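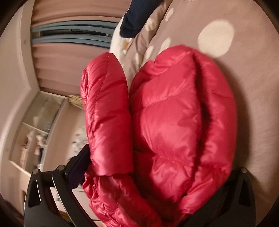 Kedano Household Folding Set: collection rules and data card

Status: second draft, August. Maintained by Vlasta Zupan and Kornél Kun.

What is in the set

1236 recordings of clothes and bedding being picked up, moved and folded in ordinary homes, made with hand-held grippers. Recordings come from 52 homes. There is no robot data in this release, and we make no claim about how well a policy trained on it will run on an arm. Claims of that sort have been made for similar sets and we have yet to see one we could repeat.

Rules for collectors

1. Ask everyone who lives in the home, including the person who is out at work.
2. Put away letters, medicine, family photographs and screens before recording. The lens is wide and picks up shelves and windows well to the side of the task.
3. Do not tidy the rest of the room.
4. One garment task per recording. If you drop the garment, carry on. Failed grasps stay in and get the tag "drop".
5. Stop if a finger catches on a zip or a loose thread. Note it in the log.
6. Wipe the fingers between homes.

Ákos Erdős wanted a rule on grip force. We left it out. The gripper has no force sensor, and "hold gently" can't be checked by a reviewer.

Labels

Each recording has a garment type, a surface type and an outcome. Outcome was marked by two people working apart. They disagreed on 70 recordings, nearly all of them padded coats and duvets, where "folded" means very little. Those are marked "unsure". Please don't fold them into "success" to make a table look better.

Known problems

Blur is common during fast moves. We don't filter it.
Padded garments spring back after release, so the last second of a recording may not match its label.
Seven homes used an older calibration file. See calib_notes.txt.
"Consent given" in the log means a box was ticked. Hajnalka Katona is phoning homes to check, and until she is done, treat that column with care.

Removal

A home can withdraw at any time. We delete its recordings from the next release, but can't recall copies already downloaded.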